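**Stosex trims the promises on its dish rack, says most kitchens don't need a bigger one**

GALORVILLE, 1 Dec 2023 – Stosex, the housewares maker, will sell its metal countertop dish rack through the Prirkum store in Galorville starting in February. The company is making fewer claims for it than is usual in this business, and would like shoppers to be suspicious of the rest.

The rack holds dishes while they drain. It won't "transform" a kitchen, and the words "system" and "solution" have been taken off the box. An earlier draft of the packaging used both.

"I've read a lot of dish rack boxes and I believed very few of them," said Thérèse Lachance, product manager at Stosex. "One told me I'd save time every day. Doing what? The plates dry when they dry."

**What the company asked, and what it heard**

Stosex sent a short mail survey to households in and near Galorville last spring and got 214 replies. The company doesn't consider that a large number and isn't going to print it on a sticker. The replies came from people willing to fill in a form about dish racks, so they may not speak for anybody else.

Still, the complaints were plain enough. People said their racks took up counter they wanted for cooking. They said crumbs collected along the back of the counter, where a rack makes it awkward to wipe. Several wrote that they had bought a second tier, used it for a month and put it in the basement.

A two-tier version was on the drawing board for 9 months. It has been dropped.

"You can stack more on two tiers, sure," Lachance said. "Then you leave it all there until Thursday. I'm not convinced that's a better kitchen."

**Where to put it**

The printed guide that comes with the rack is 2 pages long. It suggests one end of the counter, with the middle left open for work, and it suggests lifting the rack now and then to wipe under it. A speckled gray top is forgiving about small crumbs, maybe too forgiving, and the guide recommends running a hand along it before deciding it's clean. If a curtain hangs behind the counter, hem it short of the surface or expect it to bunch up against the back edge.
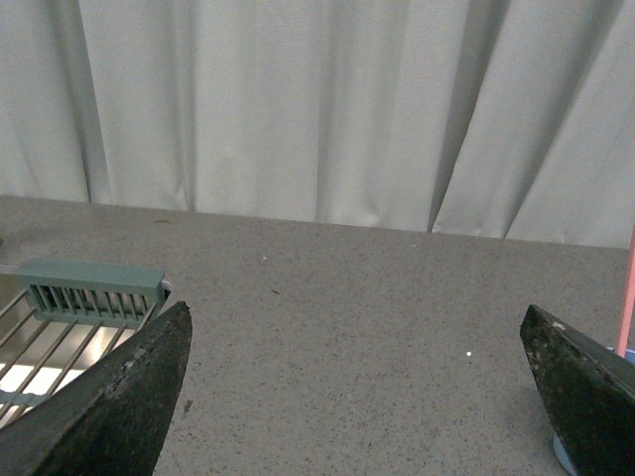 **Price and availability**

The rack will cost $16 at Prirkum. There is no introductory price, and Stosex says it won't announce a higher one first in order to cross it out later. Shoppers who already own a rack that works are encouraged to keep it.

Asked whether the rack would also be sold at Meijer, Stosex said it had nothing to announce.

Returns will be accepted at the Prirkum service desk with a receipt. Replacement feet will be sold separately, a decision Lachance said she argued against and lost.

**Press contact**

Thérèse Lachance, Stosex, Galorville office. Sample racks are available to reviewers on loan and need to be sent back.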